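How to clean a keyboard and desk at the end of a shift

Shared desks get dirty faster than people expect. The routine on this page takes nine minutes once you know it, and the keyboard is most of that.

Start by shutting the computer down or unplugging the keyboard. Turn the keyboard over and tap the back a few times so the crumbs fall out.
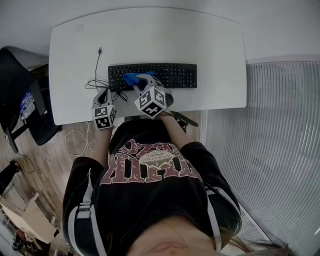 Use a cloth that is only damp. Put the cleaner on the cloth and never on the keys, where it can run down into the switches. Wipe the desktop from back to front. A rounded front edge like the one on this white desk collects skin oil where forearms rest, so go over it twice.

For the gaps between keys, wrap the cloth around a plastic card and run it along each row — slowly, or the corners will catch.

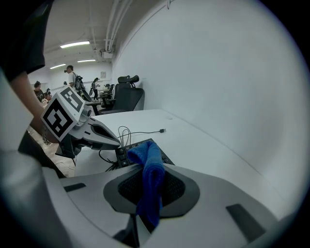 Can I use paper towels instead?
They work on the desktop, but they shed lint between the keys. Microfiber is better there and can be washed at 40 degrees Celsius without softener.

Heidrun Aigner, who wrote the first version of this guide for the Kurkham office, recommends two cloths per desk, one damp and one dry. The dry one follows right behind the damp one,

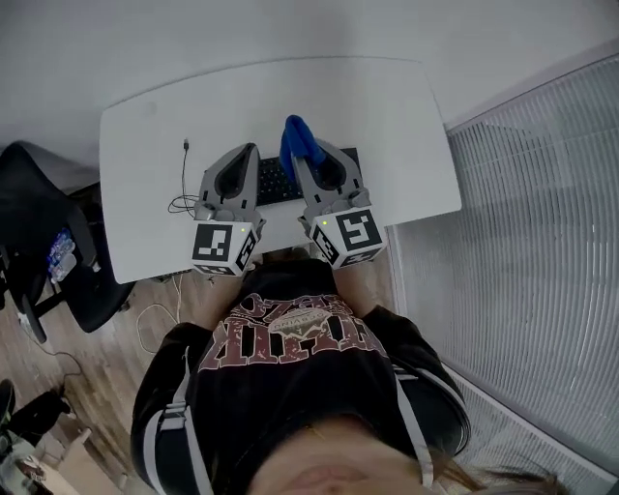

so that no streaks are left on a pale surface. If a mark stays, lay the damp cloth on it for two minutes and wipe again. Scouring pads will dull the finish.

Finish with the wall behind the desk. Dust it from the top down before you plug anything back in, and check that the cables hang free. 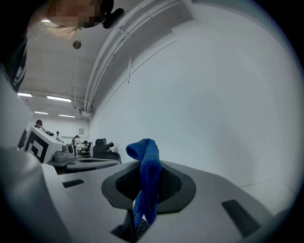

Pipes and conduits along the top of a wall. Leave these for the monthly cleaning.

Rinse both cloths and hang them up to dry.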